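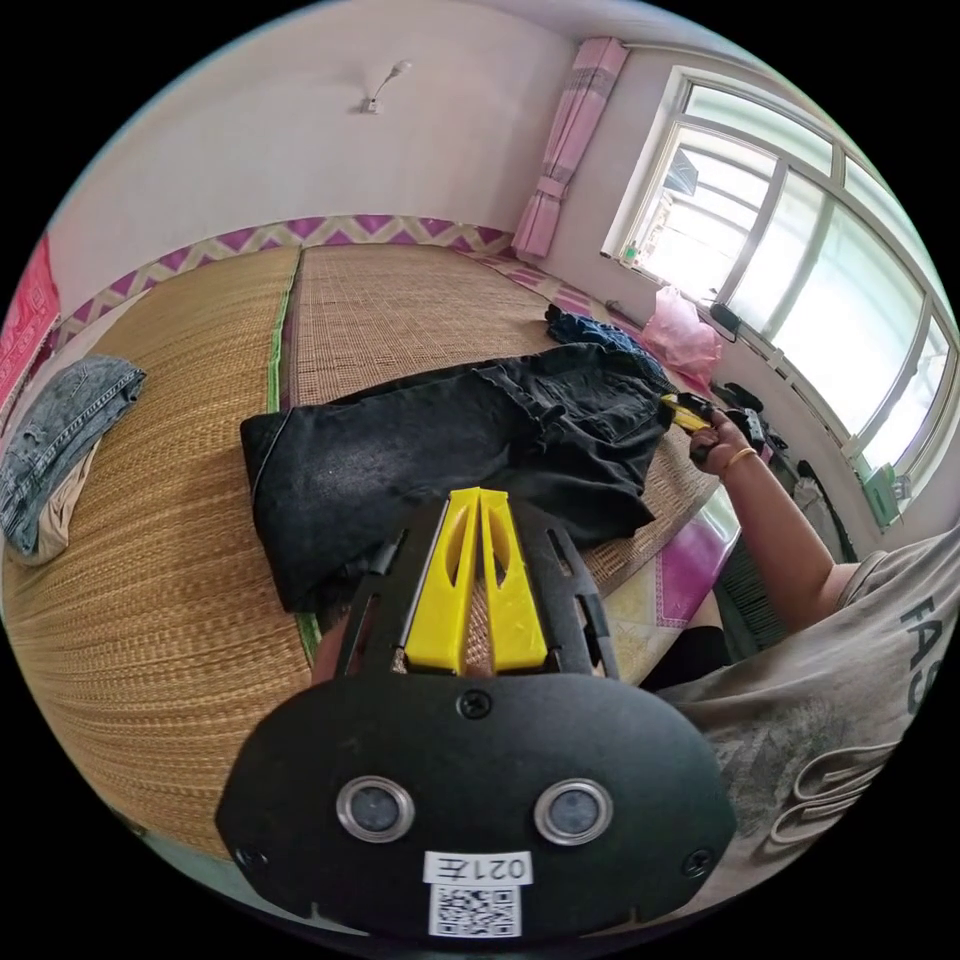

Black jeans across two straw mats, with folded light-blue denim at the left.

Selling at a Small-Town Market
Handout 4: Your table, your prices, and the slow hour
Instructor: Hakim Lau
Revised 2022-05-11

Welcome back, everyone, and thank you for the good questions at the end of our last meeting. I promised to write down the part about prices, which we rushed through while people were putting on their coats, so it comes first here and gets more room than it did on the board.

Setting a price before you leave home

Most new sellers walk around the market on opening morning, look at what the stall next door is asking for a bunch of radishes, and take a quarter off. I did this myself my first season at Griltamton and I understand the temptation very well! The trouble is that you don't know what the neighbor paid for seed, or if they grow on land that has been in the family for years, or if they even know what their radishes cost them. Work out your own number at the kitchen table the night before, write it on a card, and leave the card alone until noon.

Your number starts with what went into the crop: seed or starts, potting mix, row cover, water, bags, rubber bands. Add the stall fee and the gas. Then add your hours, at a wage you would be willing to offer a teenager you liked. People always want to skip the hours. Please put them in, even if the answer makes you a bit sad, and then decide with your eyes open what you are willing to give away.

A worked case: the Ngui stall

The Ngui family let me use their figures from last season, and I'm very grateful to them. They sold salad greens, spring onions, and cut herbs, and nothing else until the tomatoes came in. Across the season they took in $1,654 on greens alone. Their best morning for greens was $83 and their poorest, in heavy rain, was $30.

Look at those last two numbers for a minute before reading on. The rainy morning cost them exactly as much in fees and fuel as the good one, and they had picked nearly the same amount, so what came home in the cooler went to the chickens. After that they began picking in two rounds, one the evening before and a smaller one at dawn, once they could see the sky. It's more walking, and Mrs. Ngui would tell you she doesn't care for the dawn part, but they brought home a lot less after that.

For your notebook: if your own worst morning were like theirs, would you still cover the stall fee? Bring your answer next time, on paper, and we'll go around the table.

Laying out the table

You'll hear a great many rules about displays, and I'd take most of them lightly. A few have held up for me over the years.

Raise the back. An upturned crate under the cloth is plenty. Shoppers walking past at a normal pace look at things between their waist and their chin, and a flat table asks them to look down.

Keep the greens out of the sun, even if the shady side is the ugly side. Wilted lettuce at ten in the morning tells people it was picked last week, when you know perfectly well it was picked at six.

Put a price on everything. Some customers will ask, but many quiet ones won't – they'll nod, smile, and move along to the honey stall.

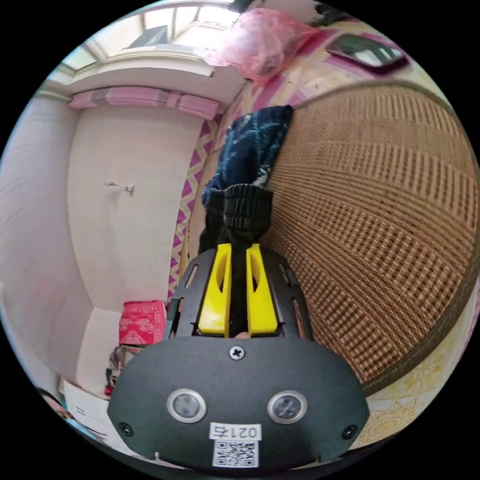
Leave a little clear space at the front, too, enough for somebody to set down a bag while they look for their wallet. I used to fill every inch with beans and then wonder why people bought one thing and left. They had no hands!

As for signs, block letters in dark marker on light card are fine. Write the name of the crop, the price, and one short thing about it: "mild," "good for soup," "picked this morning" (if it was, of course). Medine, the little ribbed squash several of you asked me about, sells poorly with only its name on the card and quite well with "cook like zucchini" written underneath. Folks don't like to carry home something they'd have to look up.

The slow hour

Every market has one. At Liltent it comes about an hour before closing, when the early shoppers are home and the lunch people haven't wandered over from the library yet. New sellers tend to sit down, look at their phones, and start packing up, and I've been guilty of all of these. Try to stay on your feet if your knees allow it. Tidy the table, pull the remaining bunches forward so the display looks full, and trim any yellow leaves. Talk to the sellers on either side of you. Half of what I know about onions came from slow hours, and so did the person who has looked after my stall every time I've had the flu.

On marking down: I'd wait until the last half hour, and I'd do it by adding to the bag more often than by lowering the card. "Take two for the price of one" clears the table just as well, and the customer who paid full price at nine won't feel foolish if she happens to walk by again.

A word about cash boxes

Start with $68 in change, mostly ones and quarters, and write that amount on a slip inside the lid so you can subtract it when you get home. It's an odd number, I know. It is three rolls of quarters and the rest in ones, and it has seen me through every opening hour since I settled on it. Keep larger bills somewhere else, such as a zipped apron pocket, and don't sort money on the table top.

Before we meet again

Read over your stall agreement, especially the part about arrival times and tent weights. The rules changed in March and the older copies some of you have are out of date. Fill in the cost sheet for one crop only, whichever one you know best. If you get stuck on the hours line, put down your best guess in pencil and we'll work on it together over coffee.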